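Ticket 107 – Image uploads stall at 900 KB on Clastport gateway
Status: Resolved
Component: Plasovus media library
Opened by: Sem Mulder
Assigned to: Seung-woo Bang

Sem Mulder, 9:12 am
Uploads through the Pemia office connection stop partway. The progress bar reaches the same spot each time, then the page returns a blank error. Text edits save normally. Small files go through. Same behaviour in two browsers, cache cleared in both.

Seung-woo Bang, 9:40 am
Which account, and does it fail on the Amini server as well? Please attach a couple of the files to this ticket directly. The ticket system doesn't use the gateway.

Sem Mulder, 9:58 am
Editor account. Amini accepts everything. Both with the white marble tabletop:
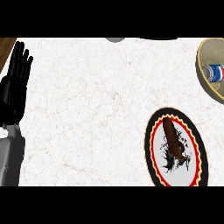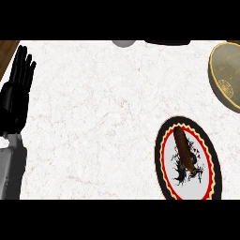
Seung-woo Bang, 10:25 am
Received. File headers are valid and the colour profile is standard, so I'm ruling out the files. Gateway log shows the connection being closed by the proxy, not by the application. The application never sees the end of the request and has nothing to report – hence the blank page.

Seung-woo Bang, 11:03 am
Found a body size limit of 900 KB in the proxy config. It was set to the default when the gateway was rebuilt in August. The old value was 7 MB. The media library settings page still displays 7 MB, as it reads its own config and doesn't check the proxy.

Changed the limit back to 7 MB and reloaded the proxy. Please retry.

Sem Mulder, 11:20 am
First file uploaded. Second one failed with a timeout, which is a different message from before.

Seung-woo Bang, 11:47 am
Separate setting. Read timeout was also at the default on one of the two gateway nodes, so the result depends on which node takes the request. Both nodes now match. Log out and back in before testing – your session may be pinned to the old worker.

Sem Mulder, 1:15 pm
Logged out and in. All files in the batch uploaded, thumbnails generated, no errors. Fine to close.

Seung-woo Bang, 1:22 pm
Closing. Both values have been added to the gateway rebuild checklist. The mismatch on the settings page is logged as its own ticket against Plasovus, low priority.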